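Hand-Held Grippers at the Bench: Your Questions

4 min read

These are the questions that come up most often from people recording demonstrations with the hand-held grippers. The full rules are in the Osterora bench standard. If something on this page disagrees with the standard, follow the standard and let Arnel Yap know so the page can be fixed.

Do I have to check the grippers before every session?

Yes. Look over both units, left and right, before you record anything. Check the finger pads, the screws, the cable and the top mount, then open and close the jaws all the way 3 times. If the travel feels uneven, stop there.

How much wear on the pads is acceptable?

Wear along the top edge is acceptable as long as the gripping face is flat and whole. Once a tear or a lifted layer reaches the face, the pad gets replaced. Don't trim it with a knife and don't glue it back down. Replace pads as a pair, even if only one is damaged, so that both sides grip the same way.

Is there a fixed service life?

Pads are changed at 2000 closures or when they fail the visual check, whichever comes first. Write the change in the log, including the colour code on the new pair.

What should be on the table?

Only the objects named on the task card. Phones, cups and spare parts go on the shelf. Wipe the top down first, as crumbs and grit get into the pads and show up in close views.

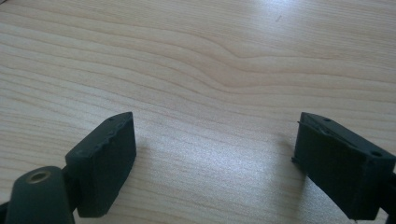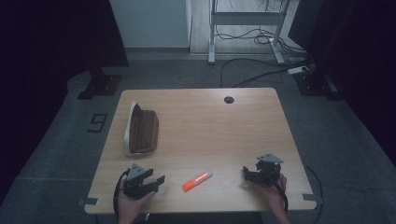 How do I position the objects to start?

Within reach of both grippers, and well back from the rim of the table. Vary the placement between takes. If every take starts from the same layout, the Pradisel review will send the whole batch back.

Does glare matter?

It can. A pale tabletop under overhead light will often wash out in patches, and a small object sitting in a bright patch is hard to make out. Move the object or dim the nearest light. Please don't cover the table with cloth or paper unless the task card asks for it.

Where do the cables go?

Off the working area and clear of your hands. Leave enough slack for a full reach to the far side of the table. Cables on the floor should run behind you or off to the side — never across the spot where you stand.

Can I put a gripper down partway through a take?

No. End the take, put it down, and start a new one. The same goes for scratching your nose or pulling up a sleeve.

How long can one person record for?

65 minutes, then a proper break away from the bench. Wrists get tired before most people notice, and the movements get sloppy.

What if I drop an object?

Keep recording if it's still on the table and you can pick it up with a gripper. If it goes on the floor, end the take and mark it as dropped. Dropped takes are kept, so don't delete them.

Who signs off a repaired gripper?

Anyone trained on the Gurkon checklist, other than the person who did the repair. It has 8 items and all of them need initials.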